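Trulow Hand-Held Gripper Pair — starter kit

Price: 3,574 for the full kit, delivery included
Sold as: 2 grippers, spare finger pads, charging lead, carry case
Warranty: 24 months
Spare finger pads: 119 a set

Hello, and thanks for landing on this page! I'm Man-lok Chung and I look after the small robotics side of things at Badico. Most people who ring me up have already read the spec sheet and want to know what they'll really end up spending, so I've written this page the way I'd talk it through on the phone. Get yourself a cup of tea, it's a bit long.

The first thing I ask everybody is whether they need a robot arm yet. Plenty of groups write one into the budget because it feels like the proper place to start, and then it sits there for months while they argue about which tasks to teach it. With a hand-held pair you can begin recording people doing ordinary jobs in ordinary rooms the week the box turns up, and put off the big purchase until you know how much reach and lifting you need. I'm quite happy to sell you an arm later (please do come back!) but I'd much sooner you bought the right one.

So, should you get one gripper or two? I sell these as a pair and I'm fairly stubborn about it. Lots of household jobs want one hand to steady and the other to do the work, and people who start with a single unit nearly always ring back for the second, by which time they've paid for delivery twice and have a pile of one-handed recordings they don't much want. If your budget really won't stretch, drop me a line and we'll see what we can do about splitting the payment.

The next question is where you're going to use them. A tidy bench is lovely, but if your robot is meant to work in somebody's home then I'd plan for at least part of your recording to be done in one, with soft bedding, shiny cups and all the bits and bobs people own.

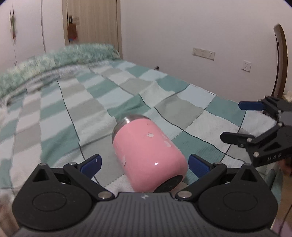
Going in for a pink tumbler on a checked blanket, blue finger pads open either side.

Shiny round things on soft surfaces are a good early test, by the way. A cup on a hard table can roll, and one on a blanket can sink a bit and take the cloth along with it when you close the fingers. Put a few of those on your task list from the start and you'll learn a lot about how your people handle the grippers before you move on to anything fiddly.

Now for the running costs, which is where budgets tend to go wrong. Finger pads wear out. How fast depends on what you're picking up, and rough pottery and anything gritty will chew through them — I'd put two extra sets in the first year's budget and treat it as a nice surprise if you don't open the second. Pivot screws want checking every week or so with the little driver in the case. Please don't overtighten them, I've had a few back for repair with stiff jaws and it's nearly always that.

Then there's storage. Video eats disk space at a shocking rate and I can't give you one figure that suits everybody, so do a single afternoon's recording, see how big it is, and multiply up. Ifeanyi Nwankwo in our workshop will go through the sums with you if you send him your numbers, and he's very patient about it.

Don't forget to budget for people either! Holding a gripper all day is tiring on the wrists. I'd plan on short turns with proper breaks and have enough folk on the rota to swap over. A smaller amount of careful recording is worth more to you than a mountain of sloppy stuff done at the end of a long day.

A couple of things that get asked a lot:

Will it fit my existing arm? If you've got the Quintana wrist plate, yes, with the adaptor, which is sold separately. For anything else, send me the make and a drawing of the flange and I'll check before you order.

Can I try before I buy? You can. We keep a demo pair at our Remville unit and you're welcome to come and have a go, just book first so the bench is free. Bring your own objects if you like — I'd encourage it, you'll get far more out of the visit.

How long is the wait? Orders placed now go out in February. Spare pads are on the shelf and leave us the next working day.

To order, use the form at the bottom of the page, or ring and ask for me or Ifeanyi. If you need a written quote for your finance people, put their reference in the notes box and I'll add it to the paperwork.

Page updated Sunday, December 13, 2020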